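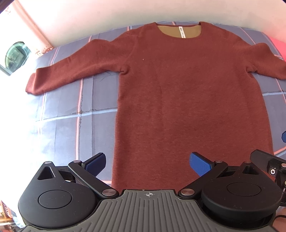 How do you fold a big fuzzy jumper so it fits in a drawer and doesn't come out creased?

Reading time: 5 minutes

rustyjumper

I've got a brick-red jumper that I live in from the first cold morning until the daffodils are out, and I cannot for the life of me get it to fold nicely. It's one of those soft, slightly felty ones with a wide body and long sleeves. I bought it from the Sornell market (second hand, and I was so pleased with myself) and until now it has lived on the back of a chair, but I've finally got a proper chest of drawers and I want to do this right!

So I lay it out flat on the bed, arms stretched out either side, and smooth it down, and at that point it looks lovely. Then I bring the sleeves across, fold it up from the bottom, and what I end up with is a lump. The middle is twice as thick as the sides, and by the time I want to wear it there's a line straight across my chest like I've been shut in a door.

I've tried rolling it, which was fine until I pulled out the thing next to it and the whole roll undid itself. I've tried hanging it, and the shoulders grew little points. I did weigh it on the kitchen scales out of curiosity and it comes to 500 grams, so it isn't exactly a thin thing to be hanging up.

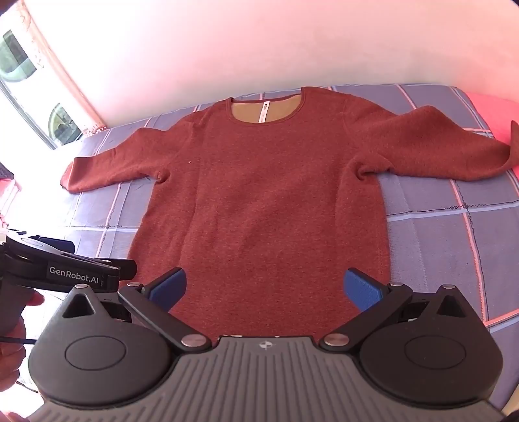

The other problem is the sleeves. They never seem to come out the same, even when I start with everything spread out and straight. One always ends up further round than the other, and then I'm tugging at it, and I'm sure all that tugging isn't doing the knit any good. I do it on the bed because the table is never clear, and the bedspread has a bit of give to it, so perhaps that's part of it?

Drawer is fairly shallow, if that makes a difference. I'd like it to lie in there flat with a couple of others. Also, should I be folding it with the neck showing or tucked in? My mum always had the neck on top, but she also ironed tea towels so I don't know how much weight to give that.

Thank you in advance!

chaudhrylane

Oh, I know that lump very well. I used to do shop folding at Jovell on Saturdays (a little knitwear place, long gone now) and we must have refolded the same pile all day long. You're closer than you think. It's mostly the sleeves.

Lay it front down, with the shoulders nice and level. Pat it flat with your palms and don't pull. If you drag a soft knit by the cuff it stretches a bit, and there's your wonky sleeve before you've even started.

Now fold one side in towards the middle, taking the whole side of the body with it and not only the sleeve. Your fold wants to run from partway along the shoulder straight down to the hem. The sleeve will now be sticking out across the back, so bend it at the shoulder and lay it down along the edge you've just made, cuff pointing at the hem. Do the same on the other side. What you want is two sleeves lying side by side down the back, just not touching. If they cross over in the middle, you get the lump!

Then bring the hem up. This is the bit I'd change for you — don't fold it in half. Fold it in 3, like a letter, so neither crease lands right across the chest. Turn it over, give it one pat and it's done. Neck on top, by the way, your mum was right. It's so much easier to tell your jumpers apart when you can see the collar and the label.

About the bed: I fold on mine too and it's perfectly all right. If your bedspread has lines or checks on it you can use them to get the shoulders level, which I think is a real bonus. Firm mattress is better than a squashy one. If yours is very soft, the middle dips when you lean on it and everything slides towards you.

Oh, and shake it out first, outdoors if you can. And pick the bits off while it's spread out, because that's when you spot them. I keep a bit of sticky tape round a cotton reel for it.

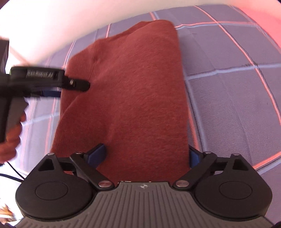 Does it matter whether I fold it the same way every time?

It's better to vary it a little. Move the fold up or down by a couple of fingers' width each time you put it away, and the crease won't settle in one place.

For creases that are already there, hang it over the bath rail while somebody's having a hot shower, then lay it flat again to dry off properly before it goes in the drawer. Don't skip the drying. I once put a damp cardigan away on a Friday and it smelt like a pond when I next wore it.

173buttons

just roll it. put it in a box in the drawer so it cant unroll. shoebox works. been doing this since 2000 no problems

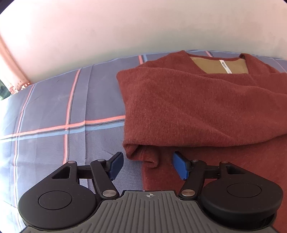

Trendero wondered whether the drawer was the trouble and not the folding, as a shallow one squashes anything thick as soon as you push it shut. Worth checking, I thought, so I went and had a look, and there was indeed a bit of catching at the top when I had the jumper on another one. It now has the left side of the drawer to itself and the thin ones are stacked on the right.

I've also had a few goes at chaudhrylane's way (thank you, thank you) and the first one was terrible, I'll admit. I'd brought the sides in too far and the sleeves had nowhere to go but on top of each other. Second time I only took them in a little way and it was so much flatter! It still goes a bit wide at the bottom end and I can't work out why, but I can shut the drawer, and when I put it on this morning the line across the front had gone.

Haven't tried the shoebox yet, mine are all full of shoes. I might do it for the scarves — they're the next thing on the list, and they're in a worse state than the jumper ever was. If anyone knows what to do with a very long one with tassels, I'm all ears.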